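The Irnden courtship

The Irnden courtship, also called the slow table or, by those who have sat through one, the long Tuesday, is a form of arranged first meeting practiced in the hill town of Irnden and the neighboring village of Zorncombe. Two people who might like each other are seated at a table with nothing on it and left alone until one of them proposes a second meeting or goes home. The custom has no religious basis and no legal standing, and it survived the arrival of the telephone, the cinema and several generations of dating advice.

Origins

The earliest account appears in the household ledger of a Zorncombe inn, which charged courting couples for the use of a side room and added a separate fee for the candle. The ledger lists 165 such bookings. It does not record how many led to marriage, though it does record one broken chair and a dispute over who should pay for it.

Local tradition offers a grander beginning, involving a feud between two milling families and a daughter who refused to speak to any suitor while he was eating. Historians of the district are cool toward this version. The feud is well attested, but it was over a drainage ditch, and the daughter in question seems to have married a man from elsewhere and moved away without comment.

The practice spread from the inn to private homes, where it was usually held in the kitchen after the evening meal had been cleared. Parents withdrew to the next room and were expected to make enough noise to prove they were not listening. A surviving household manual recommends hammering.

Form

A traditional meeting begins at six in the evening and has no fixed end. The rules are few. There is no food or drink for the first hour. Gifts are left at the door and may be collected on the way out by whoever brought them, a provision that has saved many people the price of a second bouquet. Neither party may ask what the other does for a living until the other has asked for the time.

Silence is allowed and is held to be informative. In the local dialect a comfortable silence is called a warm one and an uncomfortable one is called a Zorncombe, at least in Irnden. Residents of Zorncombe use the term the other way around.

The second meeting, if there is one, takes place outdoors and includes lunch. By the third, the couple is considered to be seeing each other and is no longer anybody's business, a principle honored mainly in theory. 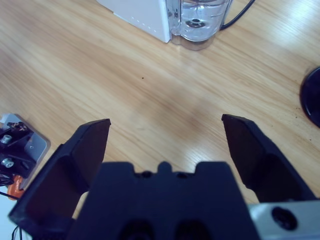

The choice of table has produced more argument than any other part of the custom. Round tables are thought too friendly, and long ones too much like a job interview. Purists hold out for bare wood with no cloth, on the grounds that a nervous person needs something to look at, and a pale honey-colored top with long streaks of grain, plus perhaps one small black speck to fix the eyes on, can carry two shy people through the better part of an hour. Reformers point out that a tablecloth gives the hands something to fold. The question was put to a public meeting in Irnden, which adjourned without a vote when the hall was needed for a dance.

The Zhong variation

A shorter form, known as the Zhong variation after the tea house where it was first offered, limits the meeting to 20 minutes and permits tea from the start. It was designed for people with jobs. Each party has a saucer, and turning it upside down signals a wish to leave without giving offense. Offense is taken anyway, but more quietly.

Supporters of the variation say that most people know within the first few minutes whether they want to see someone again and spend the remainder being polite. Traditionalists reply that being polite for several hours is an accurate preview of marriage. The two camps hold their events on the same evening, on opposite sides of the same street, and there is some traffic between them.

Decline and revival

Interest faded as young people left the district for larger towns, where it was possible to be ignored by a much wider range of partners. For a long stretch the custom was kept up only at the Zorncombe inn, chiefly by widowers and on rainy nights.

Its revival is usually credited to Gamadeck, a dating service that began as a card game. Players drew a question, answered it and passed the deck. The original set had 200 cards, of which 6 were blank, owing to a printing error. Players reported that the blank ones led to the best conversations, and the company, which knew a selling point when it was handed one, released a second edition with no questions at all. It sold poorly at full price. Gamadeck then turned to live events on the Irnden model, with bare tables, the rule about gifts and a ban on phones until the first hour had passed.

Reception

Opinion on the revived custom is divided. Admirers praise the lack of menus, profiles and background music. Critics say that it favors good-looking people with strong bladders. A frequent complaint from newcomers concerns the question of who speaks first, on which the old rules say nothing. In practice it tends to be the person facing the door.

Couples who met at a slow table often mark the anniversary by sitting at one again. Many bring sandwiches.

See also

Blind date
Chaperone
Speed dating
Drainage disputes in the Irnden valley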